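Our kitchen is getting a robot arm and I'm told my job is changing. What should I ask for?

Posted in: Work and Workplace
Asked by prepline_north
December 19, 2024

I run the morning prep shift in the kitchen at Dromthorpe, a retirement community with an attached care wing. We serve 287 residents, three meals a day. Until last month the plan for next year was one more part-time prep cook. Now the plan is a two-armed robot from a company called Grarkosov. It is supposed to start in May and handle "repetitive item handling," meaning moving eggs, cups, small containers and packaged goods between the shelves, the counter and the trays.

At the moment the supplier is doing everything in simulation. They built a room on the computer and they run the arms through the tasks in there before any hardware shows up at our door. Management forwarded us a few stills from it with the project summary, and that is all any of us on the floor have seen.
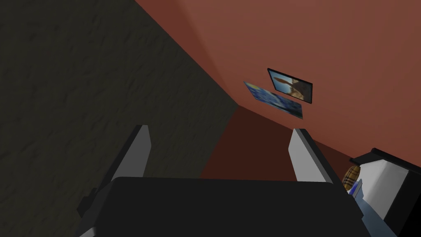
bluecart77 wrote under my first, shorter version of this post that simulation is cheap and I should be glad they are making their mistakes there instead of in my kitchen. Fair enough. I have no problem with them testing it that way. What bothers me is that the summary says all the task definitions were "completed with site input," and no one on the prep shift was asked anything. Whoever gave the input has not worked a breakfast.

A few things that matter for the answers:

There are 5 of us on prep. Two are full time.

We have been told there will be no layoffs. We have that in an email, not in a contract.

My new title would be "prep and systems lead." Same pay. The new duties are loading the robot's station, clearing it when it stops, and filling out a log at the end of each shift.

Training is listed as one half-day session.

The shelf items are stacked by how we reach for them, and the order changes when deliveries are short. The summary assumes everything has a fixed place.

I am meeting with the kitchen manager and somebody from the supplier in the second week of January. I'd like to go in with a short list of things to ask for, and I'd like to know from people who have been through this what they wish they had asked. I'm not trying to stop it. My wrists would be happy to see some of this work go. I just don't want to end up doing my old job plus babysitting.

3 answers

packline_ret
Top contributor

I was a shift lead at Urcombe when they put arms on the packing side, so a different kind of work but the same meeting. Here is what I would put on the list, in the order I would bring it up.

First, ask for the list of tasks in writing, one line per task, with a name next to each line for who does it when the machine is down. Machines go down. At our place the first few weeks it was stopped more than it was running, and everybody assumed the old crew would cover. We did cover. The schedule had already been cut to match the machine running, so we covered it short-handed. Ask that staffing stay where it is until the machine has run a set period without help, and get the length of that period written down.

Second, ask what counts as a finished task. In our case the supplier counted a pick as done when the item left the bin. We counted it as done when it was in the carton and the carton could close. Those are different numbers. For a kitchen I would ask where the egg ends up, in what condition, and who checks.

Third, the log. Find out who reads it. If the log goes to the supplier, then you are doing work for the supplier on your employer's time, and that can be fine, but it takes minutes and the minutes need to be in the schedule. I filled out a log for most of a year before I learned that the last person to open the file had left the company.

Fourth, pay. "Lead" and "systems" in a title usually mean the job has been graded again somewhere, or should be. Ask HR what grade the new job description falls under. Ask it as a plain question and ask by email. We got a raise out of it, small, and only after the second person asked.

On the simulation, ask for more than stills. They will have video, and they will have runs that failed. You can learn more from one failed run than from the whole summary. You will know in a minute if the shelf height is wrong or if the object is one you would never keep in that spot.

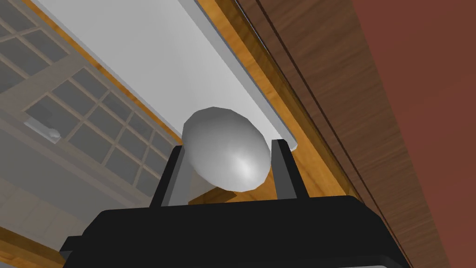

I would also ask that two of you from prep sit with the supplier for one morning and go through the item list before they lock it. Bring your delivery sheets from a bad week. The point about shelf order changing is the strongest thing in your post and I would lead with it, since a supplier will take that seriously even if your manager doesn't. It costs them money to find out in May.

One half-day of training is too little. We had two full days and it still wasn't enough for the people who started after the install. Ask who trains new hires and whether that person gets time for it.

m_dellroy_ks

We have a Heitmann unit in our commissary kitchen. It's fine. It does lids and portion cups all day and no one misses doing lids. The main thing that changed is you can't just move stuff around anymore. If you put a pan down in its area it stops and beeps and somebody has to walk over. So ask for a clear line on the floor and the counter where its space ends. Ours was drawn after we opened and it took away the only good spot for the label printer.

Also ask who wipes it down and with what. Our regular sanitizer was not on the approved list and we found out late.

We make 2000 cups on a normal day so it pays for itself here. I don't know that it would at your size, but that's not your problem.

kitchenside

Check whether you are covered by a union or a staff association before the January meeting. If you are, take someone with you. If you aren't, bring a coworker and write down what gets said.

Comments on this page

prepline_north: Thank you, this helps. I had not thought about the downtime staffing at all and that is now the first line on my list. I've emailed HR about the grade. I also asked the manager if we can see the failed runs, and she said she didn't know there were any but would find out.

packline_ret: Good. Ask again after New Year's if you don't hear back.

m_dellroy_ks: Forgot to say, get the supplier's phone number posted by the station. The real support line, not the sales guy. Our shift starts at 4 and the first number they gave us didn't pick up until 9.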